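Canden Hen Welfare Code

The Canden Hen Welfare Code is a voluntary standard for the housing and handling of laying hens. It was drafted by Gifty Eshun and Esko Pitkänen and is administered by the Canden Office, which keeps a public register of member farms. The code applies to flocks of 200 birds or more. Smaller flocks may be registered but are not inspected.

History

Work on the code began after the closure of the Plavberg egg farm, where an inspection found hens kept without perches or litter. A first draft dealt only with cage size. Salamatu Korletey, a veterinarian, argued that space alone was a poor measure of welfare, and sections on lighting, beak trimming and transport were added. The final text was adopted on 18 Dec 2022.

Provisions

The code has seven parts. Battery cages are barred, and hens must have access to nest boxes, perches and dry litter. Forced molting by withdrawal of feed is not allowed. Sick or injured birds must be moved to a separate pen and checked daily. Records of deaths and treatments are kept on the farm and shown to inspectors on request.

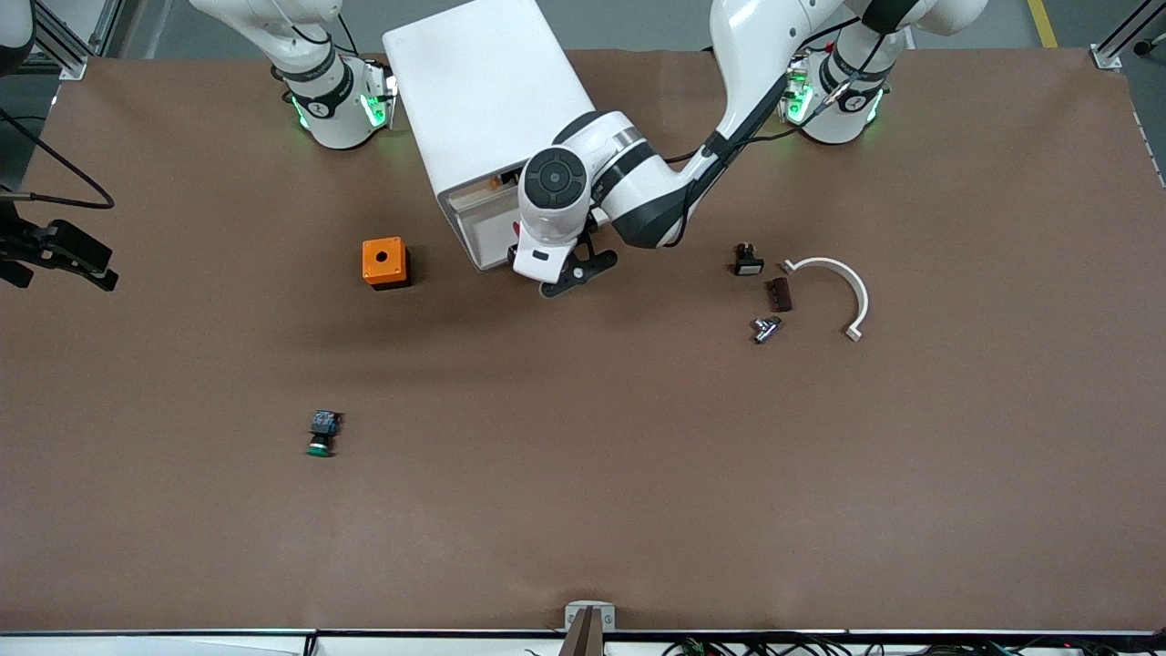 Two white robot arms at a brown work tabletop, one extended with a two-finger gripper.

Inspection

Member farms are visited once a year without notice. The register listed 361 farms at its first count and 593 at its most recent. A farm that fails a visit has until the following September to correct the fault or is removed from the list.

Criticism

Nii Aryee of the animal protection group Purow has called the penalties too weak, noting that removal from the register carries no fine. Obed Baidoo, writing for the Frimpong growers' association, objected to the cost of unannounced visits. The rules on transport do not cover birds sold to buyers outside the register.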